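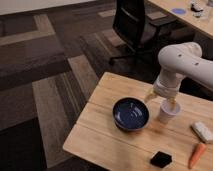

Cahier d'atelier, Julo – table claire, samedi, octobre

Objet : reprise du suivi de surface du plateau, après deuxième couche d'huile. Relevé des reflets, des traces de contact et de l'état des joints. Début à 9 h 40, stores baissés, plafonniers seuls.

État du plateau

Bois clair, teinte miel, longues lames assemblées. Le fil est bien lisible partout, avec des zones plus orangées que je note comme variation naturelle et pas comme reprise d'huile. Vérifié au chiffon blanc : pas de transfert de couleur sur ces zones.

Ponçage avant huile au grain 400, dans le sens du fil. À la lumière rasante de la lampe à main, il reste de légères rayures transversales près d'un joint, côté mur. Elles étaient déjà dans la première fiche. Je ne reprends pas localement, un raccord se verrait plus que la rayure.

Joints entre lames : fins, réguliers au toucher. L'ongle accroche un peu sur celui qui passe le plus près de l'angle avant. À repasser au réglet avant de conclure, je n'avais que le réglet court, qui ne couvre pas assez de largeur.

Chant : l'arrondi est correct. Contrôle à la main sur toute la longueur accessible, pas d'écharde, pas de manque d'huile visible. Le bout de lame a bu davantage, comme prévu.

Objets de contact

Même jeu que pour la première couche, posé sans set ni protection :

– le bol rond bleu foncé, émail brillant (lot Hegazy). Poids relevé 300 g à vide. Pied essuyé avant pose. C'est l'objet le plus dur du jeu et celui qui risque de marquer en premier ;
– le gobelet en papier blanc, utilisé à vide. Trop léger pour marquer, il sert surtout à repérer les ombres sur le bois clair ;
– la carotte jouet orange. Point à surveiller : migration éventuelle de pigment vers l'huile. Poser toujours la même face ;
– la petite pièce noire plate, mate à l'usage, qui nous sert de témoin sombre. Un défaut de film autour de son contour se lit mieux qu'autour d'un objet clair.

Le reste du petit matériel ne fait pas partie du relevé. Le laisser côté droit du plateau et ne pas le déplacer vers le centre pendant une pose.

Éclairement

Luxmètre posé à plat au centre du plateau, à côté du bol : presque 1000 lux. C'est plus que dans la fiche de la première couche, où les stores étaient ouverts d'un côté et où le ciel était couvert. Les deux séries ne sont donc pas comparables pour la brillance. Je garde la série de ce matin comme référence et je raye l'ancienne dans le tableau.

L'intérieur du bol renvoie des points clairs des plafonniers, bien plus nets que ceux du plateau. Utile comme repère : si les reflets du bol bougent d'une observation à l'autre, c'est l'éclairage ou le point de vue qui a changé, et on ne compare plus. Sur le bois, les plages claires restent diffuses, sans contour. Aspect satiné conforme à ce qui était demandé à Druria pour l'huile.

Ombres : douces sous le bol, faibles pour le gobelet. Rien à corriger.

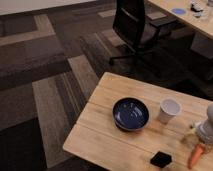
Pose de référence lancée à 10 h 15. Temps de contact prévu : 2 heures, puis retrait et lecture immédiate, puis deuxième lecture en début d'après-midi. Consigne pour ceux qui passent : ne pas s'appuyer sur l'angle avant, ne pas aérer côté bureau pendant la pose.

Sol

Noté au passage, puisque la fiche de pièce est encore incomplète. Dalles de moquette dans les bruns, anthracite, taupe et beige, grands blocs rectangulaires et bandes. Fines rayures verticales grises et beiges à proximité de la table. Les chutes d'huile ou de poussière de ponçage sont très difficiles à voir sur les parties foncées, et les bandes beiges servent donc de zone de contrôle. Aspiration faite hier soir, passage du chiffon blanc ce matin sur la bande la plus claire : propre.

Sous le pied avant, une dalle se soulève un peu au joint. La table ne bouge pas à la charge, mais il y a un léger retour quand on appuie en diagonale. Cale en feutre à prévoir. Les dalles de rechange Zarnport sont dans le placard du couloir, vérifier que la nuance suit avant de couper quoi que ce soit.

Le second bureau, au fond, a le même ton de bois clair. Il n'a pas reçu la deuxième couche et il sert de comparaison visuelle. Laisser le fauteuil noir rangé contre ce bureau pendant les lectures : tiré en arrière, il prend de la place dans le passage et on finit par cogner la table.

Lecture à 12 h 15

Bol : pas d'auréole. Un cercle mat très léger au contact du pied, visible seulement à la lampe rasante, parti au chiffon sec. Je le classe en trace de surface, niveau le plus bas de la grille.

Gobelet : rien.

Carotte : rien de visible sur le bois. Chiffon blanc passé à l'emplacement, pas de trace orange. À refaire sur une durée plus longue, le contact est étroit et l'essai court est peu sévère.

Pièce noire : contour à peine marqué sur un côté, à reprendre en deuxième lecture. Possible que ce soit de la poussière et pas le film.

Lecture à 14 h 30

Emplacement du bol indiscernable du reste du plateau, y compris en rasant. Contour de la pièce noire disparu après dépoussiérage, donc poussière. Joint de l'angle avant inchangé.

Une remarque sur la méthode. J'ai repéré les emplacements par rapport aux joints, ce qui suffit dans le sens de la largeur mais laisse du flou dans le sens du fil. Pour la prochaine série, prendre aussi une cote depuis le bout de lame. Pas de ruban adhésif sur l'huile fraîche, on a déjà perdu une plage comme ça au printemps.

À faire

– réglet long sur le joint de l'angle avant
– cale en feutre sous le pied, puis nouveau contrôle de stabilité
– essai carotte sur une nuit entière, même face
– essai bol avec eau, seulement quand l'huile aura fini de durcir selon la fiche Druria
– compléter la fiche de pièce avec le plan des dalles
– corriger le tableau de brillance : ancienne série barrée, série de ce matin en référence

Table laissée en place, luxmètre remis en charge. Chiffons huilés étendus à plat dehors avant évacuation.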